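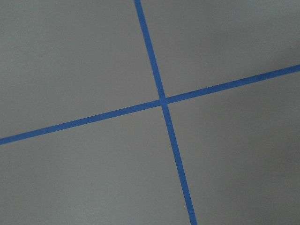
I keep all my lizard notes and R scripts on one old laptop, and every November I tidy the lot. First job is renaming the trait files. I put the species group first, then the trait, then a version number - no spaces, ever, or my scripts choke.
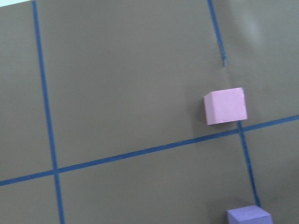 Next I check the tip labels against the tree. Last time I had 172 species in the table and 2 of them were spelled differently in the tree, so they got dropped without a peep. Now I run the name check before anything else!
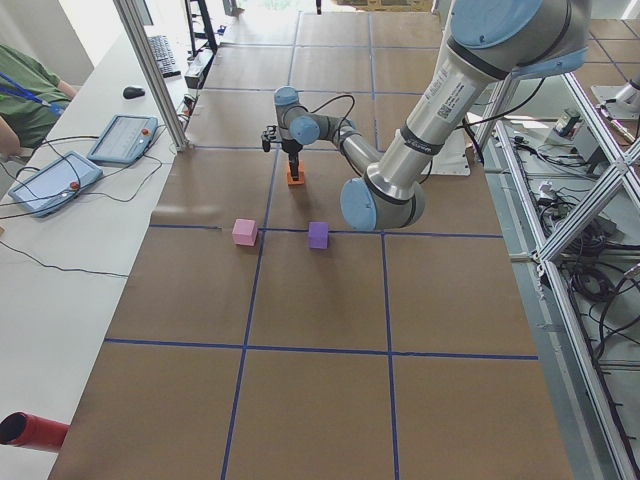
Long runs

Save the chain every so often and write down the seed. I start mine after supper, with 10 short test runs first, and look at the plots over coffee.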